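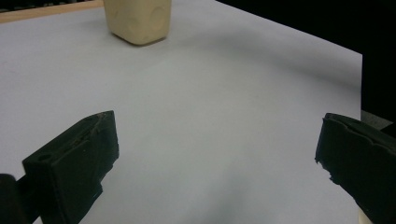 White paper on the bench, with the cream block up the back.

Minutes, print room users' group, August 18, 2024

Present: Haiyan Meng, Zeyu Xiao, Haoran Tang and me, Shiyu Du (typing, so blame me for the spelling). Zeyu Zheng sent apologies.

Last minutes were fine, once I'd fixed the bit where I had Haoran ordering the wrong toner. Sorry, Haoran!

Toner. We're down to 5 black cartridges in the cupboard and Haiyan reckons that won't see us through the newsletter run. She rang Umico and they'll do the compatible ones cheaper if we take 8 at once. Zeyu X. isn't keen, as the last compatibles left grey streaks down the margin (I remember those, I hand-fed the reprints). After a fair bit of back and forth we agreed to buy two, put them through the Pudon upstairs and see how the colour holds up before we order any more. Haiyan to order.
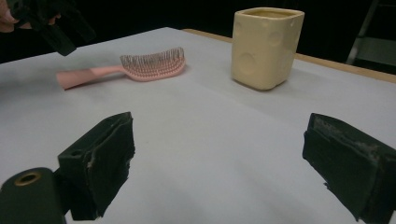
Paper was my item and I went on a bit. We get through 4,000 sheets a month and the Brileso stock has been curling at the fuser end ever since we switched in March, mostly on double-sided jobs. I'd like a heavier sheet for covers and something a touch warmer for the programmes, because a cool pale grey-white like the covering on that tabletop makes our brown logo look muddy. Haoran thinks it's the logo's fault and wants it redrawn, which we parked. I'm getting samples from De Bruijn, and everyone's promised to have a look this time.

Print codes. Still 17 old codes on the system, including mine from two jobs ago. Zeyu X. will clear them out, but please email him first if you're using a shared one.

Other business. Drum unit light is flashing again. Haoran says ignore it till it goes solid, Haiyan says don't you dare. Haoran to ring the service line.

Next meeting to be set once the samples arrive.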